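2018-07-06

Up at six to get the hall open before the others came. The first aid refresher was down for nine and Valentyna Hordiienko wanted the mats out early, so I did those first and then the chairs. Rostyslav brought the two training dummies over from Isum in the back of his car. One has lost the spring in its chest and clicks at the wrong depth. We used it for the recovery position and kept the good one for compressions.

Eleven came in the end. Valentyna took the morning, which was burns, bleeding and choking. She is strict about cooling a burn for the full twenty minutes and made Huw Harries stand at the sink with his arm under the tap for all of it, so that we would know how long it feels. He complained about his sleeve.

Lunch was soup and rolls. I had two helpings and regretted it during the compressions. My arms are not what they were. Larysa Hutsuliak kept time by clapping and I was still slow on my second turn. She says to lock the elbows and let the weight do it. I was better on the third.

Afterwards Orest Marchuk and I went through the store cupboard. We have 80 triangular bandages, more than we will ever use, and 50 pairs of gloves, all in medium. The burn dressings run out of date in September. I wrote the order for Prodano while Orest read out the shelves. It came to 876 with the new eyewash bottles and 1216 if we replace the bad dummy as well. I have asked for both prices in writing. Larysa thinks we should mend the dummy. I would sooner have a new one, but it can wait until the next meeting.

Put fresh plasters and a foil blanket in the kit by the kitchen door. The scissors have gone missing from it again. Left a note.

Home by five. Knee sore from kneeling on the side with no mat. Peas and a chop for supper, then rang my sister, who has the same cold as last week. Must remember to take the attendance sheet back to Valentyna, as I came away with it in my coat.

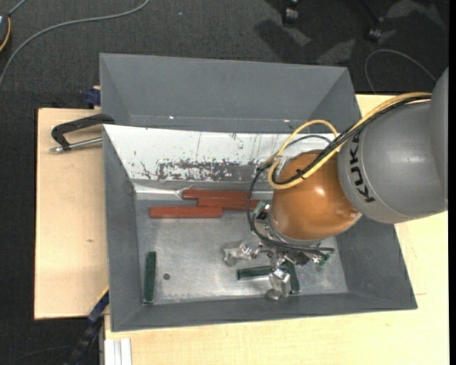 Things to do before the next session

Ring Prodano about the gloves, large this time.
Buy scissors and tie them to the kit with string.
Return the attendance sheet.
Ask Rostyslav if he can keep the dummies at his until September.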